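Speaker notes: Sorting the small bathroom things
Dagim Feyisa
Jan 28, 2018

Good evening, and thank you for coming after work. My name is Dagim. I teach the home order course at Lencho together with Chiyo Koyama, who will speak after me about kitchens. My part is the bathroom, and only the small things in it: toothpaste, brushes, wipes, all what lives around the sink.

(Wait for people to sit. Say where the water is.)
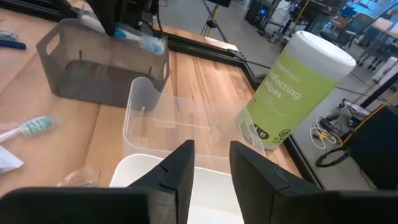
Speaking time: 2,000 words, 2 short pauses

I start with the containers. Most people buy the containers last, after they made piles. I learned from Chiyo to put them on the table first, and to put them empty, as far as possible. When you see the bin you understand how much you can keep. If you begin with the pile, you will always go to the shop for one more bin.

Clear plastic is good for things you use every day. Smoky or gray plastic is good for spare things, when you only need to know that something is there. White bins I like for the look, but you must open them or look from the top, so please put a label.

(Ask: who has a drawer at home they do not want to open? Let them laugh a little. Do not show my own drawer story here, it is for the end.)

A tall canister does not go into a low bin. It falls, and it takes the other things with it. Give it a corner of its own behind the bins. With wipes I say always the same: keep them where the dirt is, so you will use them.

Now the second step. Take everything out and spread it on the table in front of the containers. Do not sort while you take out. I know it is difficult, the hands want to sort already. But if you sort too early, you make decisions about one toothpaste before you know how many toothpastes there are in the house.
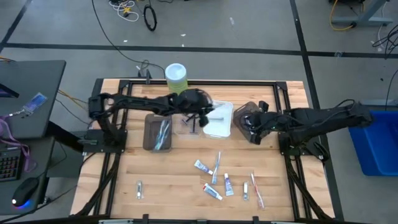
After spreading, stay one minute and only look. Then take the biggest family first. In a bathroom this is nearly always toothpaste, and after it toothbrushes. Move the whole family together, and then go to the next one. At the Bamard evening a lady asked me if the kinds of toothpaste should be separated. My answer is no, except for children's paste, which should have its own place.

Brushes that are in use should not lie with new brushes. Put the used ones standing, in a cup, heads up. New ones can lie flat in the bin in their packing.

(Drink water. Check the clock. If it is late, skip the part about price.)

Price: the set of bins we use in the course costs 700 at Prikero. The Clikel set is 741 and has lids. I have no agreement with either shop. For most bathrooms you can use old food boxes, if you wash them well.
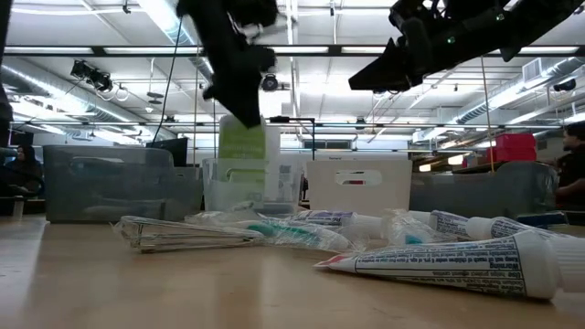

Third step is what I call the strangers. Every table has at least one object that came from another room, and people lose a lot of time with it, because they begin to discuss why it is there. Do not discuss. When you have a whisk in its plastic between the toothpaste and the toothbrush, put it to one side and continue with the bathroom. At the end you carry all strangers to their rooms in one walk. Chiyo will be happy to receive the whisk.

Wrapping is the next question. I keep a new toothbrush wrapped until the day I need it. Outside boxes of cardboard I throw away, they take too much place. For tubes, please read the small text before you store them, and look for the date. Old ones go out the same evening.

When you fill the bins, leave a free space of one hand. A full bin looks very nice on the first day, but after the next shopping you have again things on top of the lid.

(Drawer story. Keep it short, last time it was too long.)

The next course begins in May, and the paper for names is on the small table by the door. Questions now, please, and then I give the word to Chiyo.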